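Minutes of the kitchen meeting, shared house Bevcombe
Sunday, September 27, 2026

Present: Hanneke Groen (chair), Senthil Rai, Musyoka Obura, Oduor Langat (minutes)
Apologies: Oduor Mfaume, who is working this weekend

## 1. Minutes of the last meeting

Approved with one correction. In the June minutes I wrote that Musyoka will clean the oven. It was Senthil, and he has done it.

## 2. Chopsticks and the countertop

Hanneke reminded us that the chopsticks are still put in the big drawer together with the ladles, where the thin ends get stuck at the back. She proposed that they stay on the countertop in the beige holder, the one like a little house. Senthil asked if the holder is stable enough when the chopsticks lean to one side. Musyoka thinks yes, if we put them on both sides.
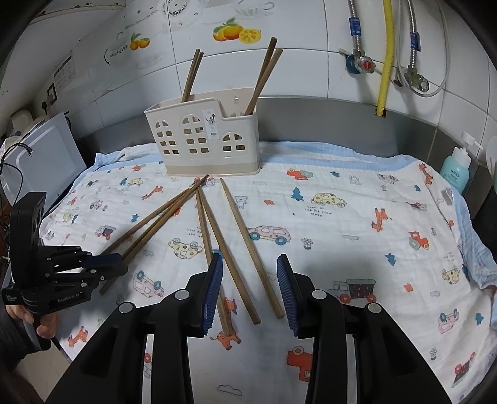 ## 3. The muslin blanket

Musyoka would like to keep the white blanket with the cars and giraffes on the countertop. Hanneke prefers a bare surface, because crumbs stay in the cloth. After some discussion we agreed to keep it for two weeks and then decide again. Who spills on it, washes it.

Decided: chopsticks are returned to the holder with the thin ends up. The sticker on the front may be removed; Senthil will try with warm water.

## 4. Money

There is 255 in the kitchen box. Hanneke will buy dish soap and a new sieve. The bill from Nimance for the tap repair is not yet received, and Oduor Langat will write to them again.

## 5. Other points

Oduor Mfaume asked by message that the lower shelf is left free for his rice cooker. Agreed.

The next meeting will be in three weeks, after supper. Musyoka makes the tea.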